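Lelton cotton-blend throw, charcoal: my review after a whole winter

So I finally caved and bought the big gray Lelton throw, the one that kept following me around every website I opened. I'd been making do with an old fleece that had gone flat and scratchy, and the heater in our den is useless before 9 a.m., so it felt justified (my husband disagreed, then stole it on the first night).

The thing I noticed first was the weight. It's a proper heavy knit, and when you pull it over your knees it stays there. I've washed it 5 times now, always on cold, and it's the same size it was out of the bag. Drying is a pain, though! I hang it over two chairs and it still takes until the following evening.

My other complaint is lint. Dark gray shows every speck, and I keep a roller from Trunik in the drawer by the couch just for this. If you have a white cat, get the oatmeal color. I mean it.

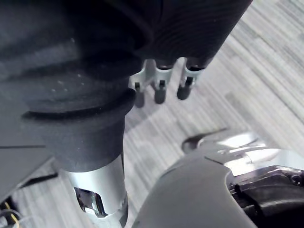 Bumolen wrote in to say the lint calms down a lot after a spin with two dryer balls on the no-heat setting, and that the oatmeal one pills faster, so there's a trade-off either way.

I tried the dryer ball thing on Tuesday and yes, it picked up a good amount of fuzz. I can't speak to the pilling on the lighter one. Mine has a little on the side that rubs against the armrest and none anywhere else.

Before buying I read through way too many of the 1,284 reviews on the store page, and a lot of people grumble about the smell when it's new. Mine did have a sort of cardboard smell, but a night on the porch railing took care of it. The color name is "Bragança," by the way, and it's darker than it looked on my screen. I'd call it charcoal and leave it at that.

It was 111 dollars, which is more than I've ever paid for a blanket. Would I get it again? Yep, but I'd wait for a sale, and I'd probably go one size up so there's enough for two people and a dog.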